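Bottle-conditioned porter with a thick layer at the bottom, is it still all right?
Posted by Samah Filali, May

I was given four bottles of Colberg porter by my brother-in-law, who had them in his garage. They are bottle conditioned, and each one has a layer of sediment at the bottom, thicker than I am used to. There is no best before date that I can read because the ink has rubbed off the necks. The caps look sound, with no rust. I opened one and poured it the way I pour everything, straight down to the last drop, and it came out cloudy and tasted of bread. Is that age, or is it how I poured it? I would like to serve the other three at a meal for my parents.

Tanko Balogun

Probably how you poured it. The layer is yeast and it is meant to be there. Stand the bottles upright somewhere cool for two days, then pour in one slow go with the glass tilted, and stop when the cloudy part reaches the shoulder of the bottle. You lose a mouthful. A 50 cl bottle fills a pint glass with room for the head, so have the glass ready and don't tip the bottle back upright halfway, or it all gets stirred up again.

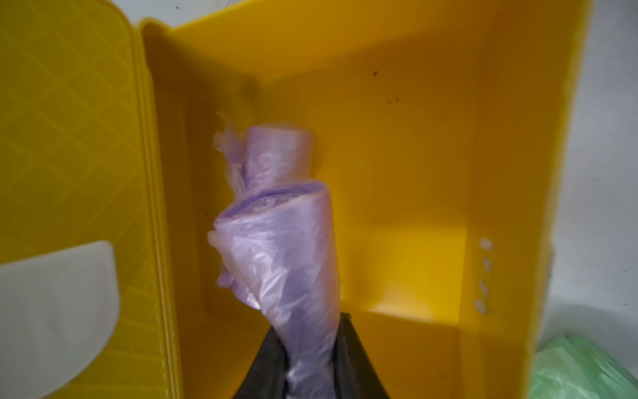 Does it matter if the bottles were lying on their sides before?

Only for the first couple of days. The yeast settles along the side and has to slide down to the base once you stand them up. Give each bottle a quarter turn in the evening and leave it alone otherwise.

Nkechi Edet

Agree with Tanko about the pouring. The garage would worry me more. Dark beer keeps fairly well but it doesn't like hot summers, and if yours tastes of wet cardboard or sherry then it is past it. Bread on its own is just yeast. I had a Colberg that was three years old and it was fine, a bit flat.

I'd open one before your parents arrive and keep something else in the fridge.

Salamatu Isah

I just drink the yeast. Never did me any harm. Ogbonna stout is better anyway.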